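Section 3. Sorting loose parts before assembly

The Bratix shelf kit claims an assembly time "under one coffee." We have never seen it. Most of the lost time goes on hunting for small parts, so do the sorting first, whatever the quick-start card tells you.

3.1 Clear a surface

1. Pick a table with a plain, light top. Dark screws vanish on dark wood, and carpet is hopeless.
2. Bring every stray part you can find to it, including the ones from that drawer.
3. Spread them out so that no part sits on top of another. Don't group anything yet.

NOTE: The kit's sorting tray has 3 compartments. This is not enough. Use saucers.

3.2 Take a good look

Before you move a thing, check what you have against the parts list on the back cover. Expect strangers. Household bits find their way into every pile of hardware, and the list won't help you with those.
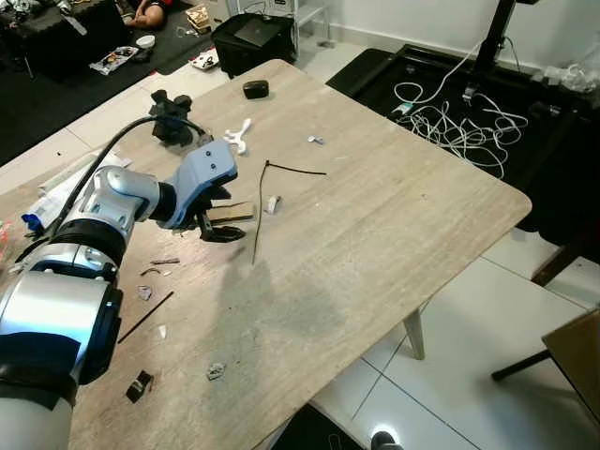
Fig. 3. Small parts spread out on a light tabletop, with a zip tie, a short screw, and a crumpled bracket among them.

A pile of this sort gets called "all useful" by whoever owns it. Some of it may be. Work through it as follows.

4. Pull out the screws and other fasteners. Put them in the first saucer.
5. Pull out flat metal pieces and brackets. Lay each one down on the tabletop. If it rocks or has been crushed, it doesn't go back on a shelf that holds weight.
6. Set clips and clamps to one side. Try each clamp by hand. A clamp that won't close on a pencil won't close on a shelf edge either.
7. Straighten any bent zip tie and look at the tail. Once trimmed short, it's trash.
8. Put plastic pieces you can't name in the last saucer and write "Saturday" on a slip of paper. If you still can't name them by then, let them go.

CAUTION: Do not hammer a bent bracket flat and reuse it. The earlier Irnstead edition of this guide recommended doing so. We don't.

CAUTION: Keep small parts away from toddlers and pets, and check the floor before anyone walks barefoot.

3.3 Replacements

Missing fasteners can be ordered as Spare Pack 301. The pack is sold as "universal," a word we'd treat with care: measure your old screw before you order. Wooden blocks and spacers aren't included.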